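問い合わせ票 2000番台 写真資料目録システム
件名:同一写真の重複登録と、撮影地の旧地名が検索にかからない件
状態:対応中(一部完了)
優先度:中(起票者の希望は「至急」)

■ 起票内容

古写真コレクション「ロンブリッジ停車場周辺」(Lonbridge)の目録で、件数が実物と合いません。箱に入っている写真は330点、目録の表示は332点です。2点増えています。収蔵品が自然に増えるのは経営上はありがたい話ですが、寄贈者への受領書には330と書いてしまったので困ります。

加えて、旧地名の「ユク町」(Yook)で検索しても何も出ません。現地名なら出ます。閲覧に来る方はほぼ全員が旧地名で探すため、閲覧室では毎日「ありません」と答え、その五分後に箱を持って謝りに行く運用になっています。

再現手順
1. 目録の検索画面で「ユク町」と入力
2. 「該当する資料はありません」
3. 現地名で入れ直す
4. 出る

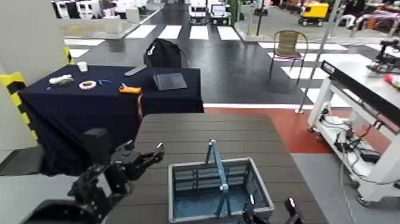
資料情報課 目録係

■ 対応記録

一次回答
まず検索のほうから。典拠ファイル(地名の読み替え表)を確認したところ、旧地名は登録済みでした。ただし「見よ参照」の矢印が逆向きで、現地名から旧地名へ飛ぶようになっています。現地名で検索した人は旧地名へ送られ、そこに資料がないので現地名の結果が出る。旧地名で検索した人はどこへも送られません。親切なのか不親切なのか判断に迷う設計ですが、10月の一括取込のときに列を入れ替えて読み込んだのが原因です。入れ替えたのは当係です。

起票者より返信
原因は了解しました。いつ直りますか。

二次回答
参照の向きは本日修正しました。ただし索引の再作成が済むまで検索結果には反映されません。再作成は夜間に動きます。昼間に動かすと閲覧室の端末が全部止まることは、前回の実験で十分に確認できています。実験のつもりはありませんでした。

■ 重複登録の調査

増えた2点について、ヨ・サンウク(Sang-wook Yeo)が原簿と突き合わせました。結果は次のとおりです。

1点目。貨物倉庫の跡地を写したもの。同じネガから焼いたプリントが二枚あり、一枚は台紙付き、もう一枚は台紙なし。旧目録では「一件、複写二枚」と書かれていたものを、取込プログラムが「複写」の字を見て別件として立てました。プログラムとしては言われたとおりに働いています。言った側の反省が必要です。

2点目。こちらは少々厄介で、橋の工事中の写真です。表題の末尾に全角の空白が一つ付いているものと付いていないものがあり、システムは両者を別の資料と考えています。人間の目には同じ表題にしか見えません。起票者から「三回見比べたが違いがわからない」と連絡をいただきましたが、三十回見ても同じなのでどうか自分を責めないでください。
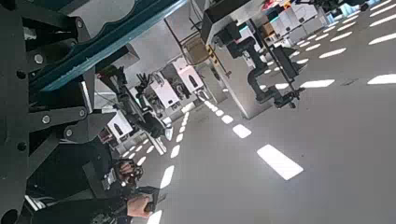 統合の作業は、次の順で進めます。先に削除すると請求記号が欠番になり、欠番の理由を書く欄に何を書くかでまた一週間かかるためです。

1. 残すほうの記録に、複写枚数と台紙の有無を追記する
2. 消すほうの記録に付いた閲覧履歴を移す
3. 請求記号を「統合済」に変更する
4. 一覧から非表示にする(削除はしない)

二点とも手順3まで終わりました。手順4は権限がディカノ(Dikano、保守業者)側にあり、依頼を出しています。先方の受付票には「非表示にする理由」の欄があり、「見せたくないから」と書きかけてやめました。

起票者より返信
台紙付きのほうに、裏書きがあるようです。「駅前 バーカー商会」と読めます。どちらの記録に入れればいいですか。

三次回答
残すほうの「注記」欄へお願いします。バーカー商会(Burker)は撮影者かもしれませんし、台紙を売った店かもしれません。確証がないうちは撮影者欄に入れないでください。前に別の箱で同じことをして、文房具店の主人が二十年間にわたり地域一の写真家として目録に載っていました。ご遺族からはお礼を言われました。

■ 経過 11月25日

夜間の索引再作成が完了。旧地名での検索は正常に動いています。閲覧室の端末と事務室の端末の両方で確かめました。

ただ、副作用が一つ出ました。「ユク」だけで検索すると、資料の説明文に含まれる「行く」まで拾います。「駅へ行く人びと」「市場へ行く荷車」などが並び、結果は4000件を超えます。古い写真の人たちは実によくどこかへ行っています。読みの索引が地名欄に限定されていなかったためで、限定する設定を追加します。それまでは「ユク町」と町まで入れて検索してください。閲覧室の掲示は当係で作ります。
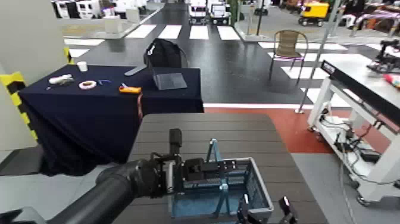

図3 卓上のかごとロボットアーム

■ 残っている作業

・手順4の非表示処理(ディカノの回答待ち)
・読みの索引を地名欄に限定する設定
・表題末尾の空白を一括で取り除く処理。他のコレクションにも同じ空白がある見込みです。見えないものの数を見込むのは気が進みませんが、抽出の条件式はできています
・取込手順書の改訂。列の順番を確認する項目を最初に置きます。今の手順書では最後の頁にあり、そこまで読む頃には取込が終わっています

起票者より返信
非表示が済んだら知らせてください。受領書と数が合うまで、この票は閉じないでいただけると助かります。あと、掲示の文字は大きめでお願いします。前回のものは、貼ってあることに気づいたのが私だけでした。

四次回答
承知しました。票は開けたままにします。掲示は前回の倍の大きさで刷り、月曜の開室前に検索端末の横へ貼ります。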